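wk 6 notes - postharvest, fruit handling + storage

(cleaned up from the board, some of it anyway. reading for next time at the bottom)

## Where we left off

Respiration. Fruit is still alive after picking, keeps using up its sugar and acid, gives off heat and CO2. Warmer = faster. Old rule of thumb: rate doubles or more for each 10 C rise. So an hour sitting in a hot yard costs you days at the other end.

Climacteric vs non-climacteric - KNOW THIS, people mixed it up on the last quiz:

- climacteric: apple, pear, banana, tomato, peach, avocado. Burst of respiration + ethylene at ripening. Can be picked mature but unripe.
- non-climacteric: cherry, grape, citrus, strawberry. Pick it ready to eat. Won't get sweeter in the box.

Ethylene is both a product and a trigger. One overripe apple in a closed room does push the others along. Don't store apples with lettuce (russet spotting), carrots (go bitter) or kiwi (goes soft very fast).

## Harvest timing

Starch-iodine test. Cut across the equator, dip or spray, wait a minute, compare to chart. Dark = starch still there. Clear core spreading outward = starch turning to sugar. For long storage you want some starch left. For the farm stand, let it go further.

Other things growers check: background color (green going to yellow, the red blush is a poor guide on its own), firmness with a penetrometer, soluble solids with a refractometer. No single number does it. Sample from more than one side of the tree, and skip the fruit at the very top.

Case from the handout: Sudik orchard, 14 blocks, picked everything on one color reading. Inner-canopy fruit was behind, outer fruit was past it. Same bin, same room, two differnt storage lives. They now pick in two passes. Costs more labor.

## Bruising

Biggest single cause of downgrades in the packhouse we'll use all term (Trikach). Three kinds:

1. impact - dropped, or fruit hitting fruit on a transfer
2. compression - bins too deep, boxes overfilled
3. vibration - truck, bad road, loose pack

What happens: cells break, phenols meet polyphenol oxidase plus oxygen, brown. Takes hours to show so the line inspector may pass it. Under the skin on thick skinned types, you only see it when you peel.

Cold fruit vs warm fruit: depends on variety, don't assume. Turgid fruit (just picked early morning, after rain) bruises more easily on impact. Slightly less turgid gives a bit.

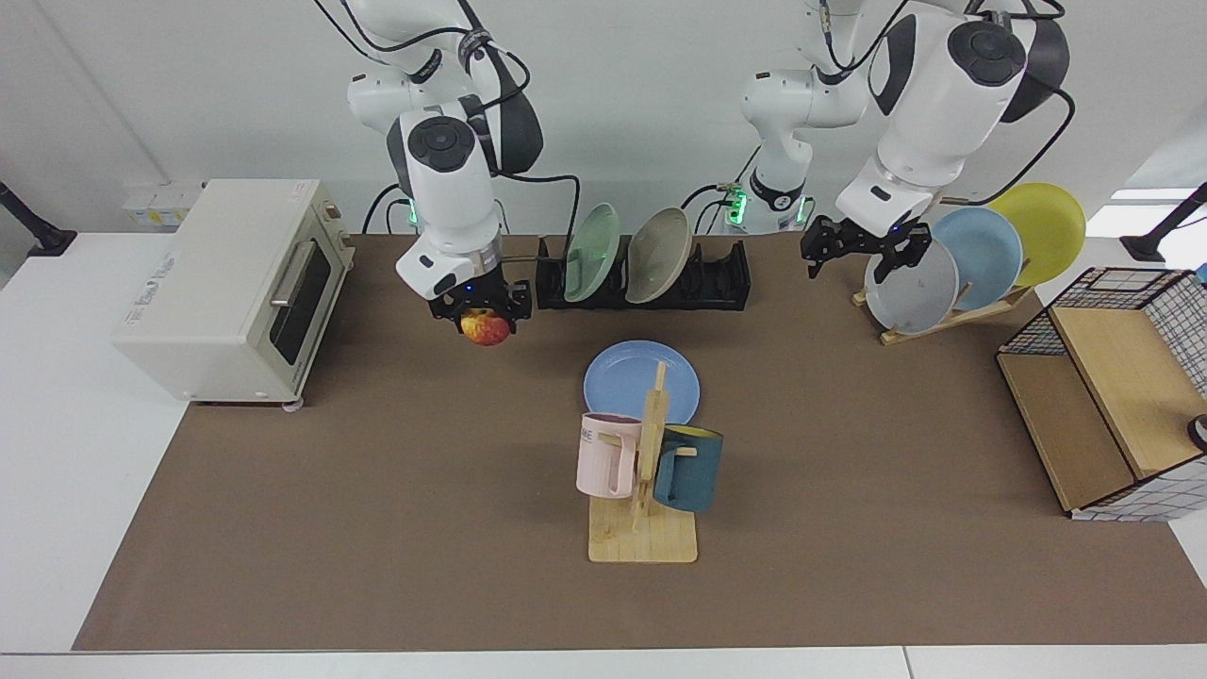
*Fig. 2. Red-and-yellow apple held just above a mat.*

Drop heights. Rule at Trikach is keep every transfer as low as you can and pad the landing. Bare metal is the worst surface, then bare wood, then other apples (yes, still counts). Foam or a rubber sheet helps a lot but has to be cleaned, and it hardens with age. Check it in December when the line is down.

Trikach tally, one season: 1281 fruit pulled for inspection, 230 with bruising over the limit. So just under 18%. Most of it traced to two spots, the bin dump and the last chute. NOT the pickers, who had been getting blamed. Do the arithmetic yourselves, will ask for it.

Stem punctures also. Separate problem, worse with long stiff stems. Some varieties get clipped by hand for this.

## Cooling

Get field heat out fast. Options:

- room cooling: cheap, slow
- forced air: pulls cold air through the boxes, much quicker, needs vents that line up
- hydrocooling: fast, but water has to be kept clean or you spread decay
- vacuum: leafy stuff, not apples

Most apples sit happily near 0 C, RH 90-95%. Chilling sensitive varieties a few degrees warmer or you get internal browning. Watch for freezing at the coil end of the room.

Prokeo room log (copies at front): look at probe 3 between 2 and 5 am. Temp climbs, then drops back. Defrost cycle or door? Write two sentences on which and why, bring it to section.

## CA storage, quick version

Lower O2, raise CO2, slows respiration + ethylene response. Typical O2 1-3%. Too low = fermentation, off flavors. Too high CO2 = injury in some varieties. Rooms are sealed and the air in there will kill you. Never enter alone, never without testing, signs on every door. This is on the safety sheet you have to sign.

1-MCP: blocks ethylene receptors. Works well on apples, trickier on pears as they may not ripen properly after.

## For next time

- Duangkaew packet, the mango section only, up to the hot water treatment table. Skip the econ part
- finish Prokeo log question
- lab is in room 101, closed shoes, bring a knife if you have a decent one
- starch charts go back in the drawer, two are missing already

Quiz covers respiration thru cooling. CA is not on it.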